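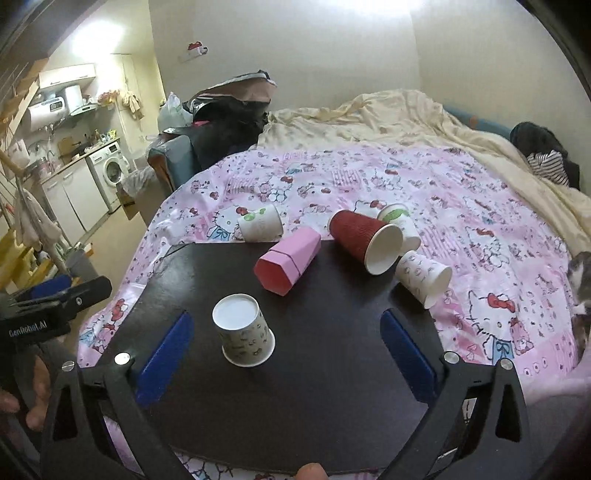 Buying and budgeting for hand-held grippers: your questions

Last updated: January

I'm Zsófia Győri and I look after the kit budget at Wanness, where we record people doing ordinary jobs at home so that robot arms can learn from them. Small teams keep writing to me with the same money questions, so I've put my answers in one place. Prices are in pounds and include VAT.

What does a first set-up cost?

Ours came to £1,931 per kit. That was the gripper itself, a spare pair of fingers, two batteries, a charger, a padded case and a memory card. The second order dropped to £1,720 per kit because we already had chargers and I'd finally learnt to ask for a discount (do ask!).

Should I buy or hire?

Hire first, if you've never done any of this. We had one from Iveck for 7 weeks and I'm so glad we did — we found out that half our team wanted a smaller grip, and that would have been a horrible thing to discover after paying. Once you know you'll be recording most days, buy.

How many do we need?

One per person recording, plus one spare for every six. I tried to get by without the spare in our first season and lost the best part of a fortnight to a cracked finger and a slow courier. Never again.

Which parts wear out?

The pads on the inside of the fingers, by a mile. They pick up dust and fluff and lose their grip, particularly if you're working on beds and sofas. Wipe them at the end of each session and put money aside for new ones. Screws are the other thing. Check them before you start, and keep the right screwdriver in the case, on a bit of string if your lot are anything like mine.

Do I need to budget for a studio?

No, please don't! A lived-in flat is what you want. A bed with a patterned sheet, a tray on it and a few paper cups tipped over beside it makes a perfectly good place to work, and if there's a cat next to the bed, fine. We pay people for the use of their homes, and it's still far cheaper than renting a room and filling it with furniture.

What about props?

Tiny sums, but give them their own line or they'll vanish into someone's expenses. Paper cups are my favourite buy. They're cheap and light, and you can get them in all sorts of prints, plain-walled or rippled. Buy mixed packs so you don't end up with a whole month of identical white ones. Small boxes are handy too.

Does storage really cost that much?

It cost us more than I'd planned for, yes. We keep two copies of everything, one with Chou and one on drives in the office. Work out what a normal day's recording takes up, then price the whole project before you sign anything.

Is the service plan worth having?

We took the Wendus one and I'm on the fence. Repairs were quick, but pads weren't covered, and I'd assumed they were. Read the list of parts before you agree to it.

How far ahead should I order?

Allow 6 weeks from sending the order to having kits in people's hands. Delivery eats most of that. Keep back a couple of days for charging, labelling and letting everyone have a go.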